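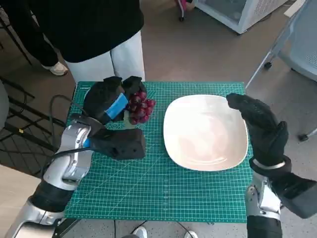 Figure 6.1 A small bunch of dark red grapes held beside an empty white plate.

Chapter 6
Proof of Residence and the Burden of Records

When Skye Niven applied to renew her work permit, she had lived in Dellville for most of her adult life. She had paid rent, filed taxes, and raised two children there. The permit office asked her for one document for each year of residence. She could find papers for all but two of those years, and her application was refused.

Cases like hers raise a question that runs through this chapter: who should have to prove that a person has a right to stay, the person or the state? In most immigration systems the answer is the person. Lawyers call this the burden of proof. The applicant must produce the evidence, and a gap in the evidence counts against the applicant even when the state holds records that could fill it.

Earlier chapters dealt with how people enter a country. This one deals with people who have been settled for a long time and are asked to show it. Their problem is often a practical one. Employers close, landlords die, and schools throw out old files. A fee of 500 dollars for a copy of a lost certificate may be more than a family can pay.

We begin with the Jedholm rules, which let caseworkers accept sworn statements from neighbors and coworkers. We then turn to the Kaplan review, a study of 79 refused applications. The review found that 39 of them could have been settled by a search of tax records the government already had. Its author, Murdo Imrie, argued that caseworkers had been trained to look for missing papers and had little time to look for anything else — a point that some former caseworkers dispute. Their reply is given in Section 6.3.

The last section looks at appeals. A refused applicant may wait up to 6 months for a hearing, and during that time may lose a job, a lease, or access to medical care. Courts disagree about whether these losses should be repaid when the refusal is overturned.

Key terms: burden of proof, settled status, sworn statement, administrative review

Before you read: Make a list of the papers you could use to show where you lived in June of last year. Note who issued each one and how you would replace it.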